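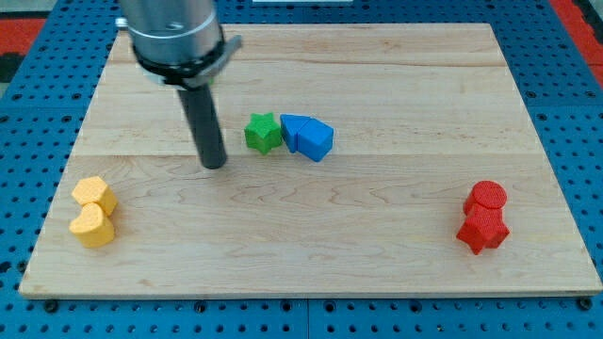

Drying Shrinkage in Glued Maple Panels
Term project report, Wood Materials course
Sieglinde Fröhlich

1. Background

Wood takes up and gives off water with the air around it. When it loses water it shrinks, and it shrinks much more across the grain than along it. A panel made of several planks glued edge to edge will therefore change in width over the year while its length stays nearly the same. Anyone who has built a tabletop knows this, and there are old rules for how much room to leave at the ends.

The question in this project was whether the order of the planks in a panel makes a difference to how flat the panel stays. One common rule is to turn every second plank over so that the growth rings curve up, then down, then up again. Another view is that the best-looking face should always go up, whatever the rings are doing. Our shop teaches the first rule. I wanted to see if I could measure a difference in small panels over one term.

2. Material

The maple came from the Trurkach sawmill in a single delivery. I picked through the stack and set aside boards with knots, end cracks or a strong twist. The rest were planed to the same thickness and ripped to the same width. Ten panels were glued up in all. In half of them the rings alternated, and in the other half they all curved the same way. I used the white glue that the shop keeps in stock and left the clamps on overnight.

The panels were not oiled or varnished. A finish slows the movement of water and I did not have enough weeks to wait for it.

3. Method

Each panel was weighed and measured before the test. Width was taken with a caliper at both ends and in the middle. Cup was measured by laying a steel straightedge across the panel and sliding feeler gauges into the gap at the deepest point. I marked the spots in pencil so that every reading was taken in the same place.

The panels then went into the Testa drying cabinet on wire shelves, with space on all sides. One panel that had weighed 1159 grams at the start was used as the control piece and was taken out every morning to be weighed. When its weight stopped changing, the whole set was measured again. This took until the end of November, longer than I had planned, and the cabinet was shared with the Sallen group, who opened the door often in the first week.

The total drying time was 161 hours, not counting two interruptions when the cabinet was switched off for cleaning.

4. Results

All panels got narrower. The change in width was close to what the tables in our textbook give for maple, and there was no clear difference between the two kinds of panel. Length did not change by an amount I could measure with the tape.

Cup was different. The panels with all rings facing the same way bent into one smooth curve. The alternating panels showed a slight wave, with each plank bending a little on its own, and the straightedge gap was smaller in every case. One alternating panel opened at a glue line near the end. I think the joint was short of glue there and have left this panel out of the comparison.

5. Sources of error

Feeler gauges are hard to read when the panel rocks. I repeated the readings that looked odd, but I should have repeated all of them. The boards were also not sorted by how far from the center of the log they were cut, and this affects how strongly they bend. The cabinet is warmer at the top than at the bottom. I moved the panels between shelves twice, and it would have been better to do it daily.

6. Further work

The same panels are now stored in the damp room under the Prestodness building and will be measured again in spring. I would also like to repeat the test with wider planks, where the bending of each piece should be easier to see.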